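**Call for participants: paid sessions for the Lastholm tabletop study**

Fanbridge is looking for adults to take part in the second round of the Lastholm study, which tests how well a robot can learn to tidy and arrange household objects from watching people do it. You don't need any experience with robots or computers. Posted June 21, 2024.

## What we found in round one

In the first round we collected 3864 short demonstrations of people moving everyday things about on a table. We used them to train a control program called Zou, and then gave Zou the same sorts of tasks with a robot arm.

The main result was that the number of demonstrations mattered less than we expected. When we trained Zou on a set of 378 demonstrations, chosen so that the starting layouts were as different from one another as possible, it did nearly as well as it did with the full collection. Where it fell down was on objects that had tipped over or lay at an odd angle. People in round one tended to set everything upright and in a neat row before they began, so Zou had hardly seen anything else.

Round two is meant to fill that gap. We need people who will lay things out in their own way, and we need more of them, from a wider range of ages and with more left-handed people than last time.

## What you would do

Each session lasts 90 minutes, with a break whenever you want one. You will be asked to come for 2 sessions, on separate dates.

You stand at a table wearing a light harness with a small camera at chest height. The harness goes over your clothes and is adjusted with two straps. A screen to one side gives you a short instruction, such as "put the round things together" or "move the cup to the left of the bottle". You do it at your normal speed and step back. Before the next task you rearrange the table yourself.

There is no right way of doing any of it. If you change your mind halfway through a move, carry on – those recordings are useful to us as well.

Some of the tasks need two hands. None of them involves lifting anything heavier than a full dinner plate, and you won't be working next to a moving robot at any point.

## The table and the objects

The table is covered in blue fabric with a woven screen behind it, and the objects are ordinary ones: a paper cup, a ketchup bottle, a teddy bear, a woven coaster, a wooden ball and so on. They change between tasks.
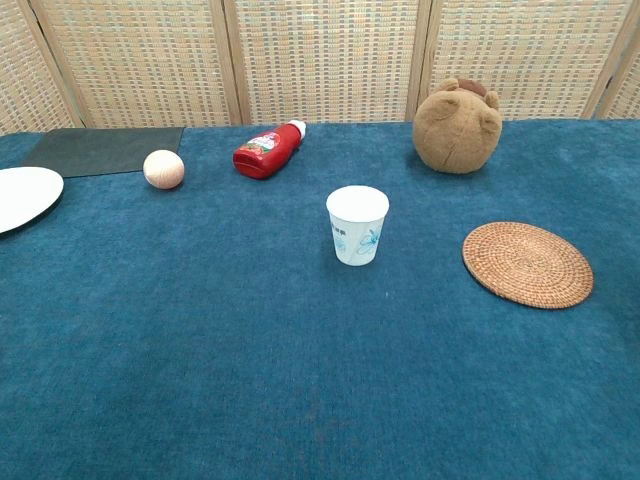
Layouts can be as spread out or as crowded as you like, and things may lie on their side or face away from you. We only ask that everything stays on the table top and that you keep your sleeves clear of your hands. Please avoid long necklaces or lanyards, as they swing across the camera.

## Who can take part

- You are 18 or over.
- You can stand for up to 20 minutes at a time. A high stool is available – please ask for it when you book so that we can set the harness to suit.
- You can read short instructions in English. We can also have them read aloud.
- You did not take part in round one.

Glasses, hearing aids and wrist supports are all fine.

## Payment and recordings

You are paid at the end of each session, and travel within the local bus area is refunded if you keep your ticket. If you stop early you are still paid for the full session.

The camera points down at the table and records your hands and forearms. Sound is not recorded. Recordings are stored under a number, and you can ask for yours to be deleted at any time up to the end of October. After that they become part of the training set and can't be taken out.

## How to apply

Sessions are held at the Clerkurard building, on the ground floor, with step-free access from the car park side. Fill in the short form at the Fanbridge front desk or ask for it to be posted to you. Please put down which hand you write with, and any dates you can't manage.

We reply to everyone, including those we can't fit in. If you are offered a place you will get the consent form in advance, and you should bring it with you unsigned so that we can go through it together.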